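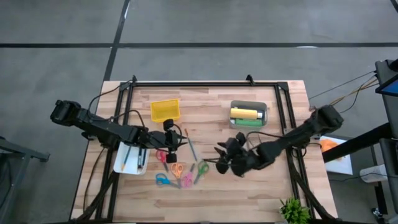 Cestevus: art table tidying, pictures and notes

Last updated 6/15/21

Hello! I put this collection together after one too many evenings sorting out the art table at our Saturday club in Ballville. There are 303 pictures in it and 821 labels, all done by me and Magdolna Lengyel, with a lot of tea and only one proper falling-out (she says a pencil pot is a tray, I say it's a pot, the label is now "container").

What's in the folders

pictures/ has the photos, sorted by table layout
labels.csv has one line for each thing on the table
notes.txt is my rambling, read it if you're stuck
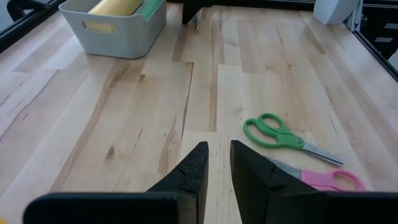
I labelled everything by what it is and then by handle colour, as that's how the children ask for things. Scissors were the hardest by a mile. They get dropped any old way and end up on top of each other, like the green pair with the pink pair's blade running under it, and then you have to decide where one stops and the next begins. We gave each pair its own label even when a good bit of it is hidden. If you can only see a blade and can't tell whose handle it belongs to, the colour is "unknown". Please don't guess!
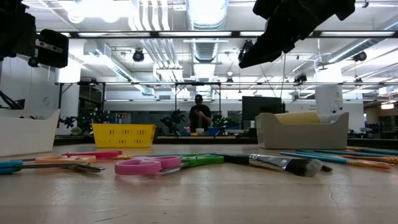

Scissors and brushes still out, containers at the back.

Brushes are split into "flat" and "other", and I do know that's lazy. Bence Nyitrai has offered to sort them properly by September, so the brush column may well change.
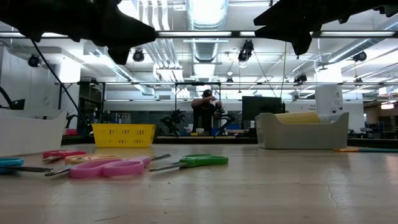 The column called "home" says which container a thing ought to go back to. It's our own habit and yours is probably different, so change it to whatever suits your cupboard. A blank means we never agreed.

Known problems

Peach, orange and coral handles get muddled, depending on the light. Rolled paper is sometimes down as "paper" and sometimes as "roll" (sorry, Magdolna). Leena Kettunen found a few doubled lines in labels.csv and I've taken out the ones I could find.

Use it for whatever you like. If you fix anything, send me the new file and I'll put your name in notes.txt.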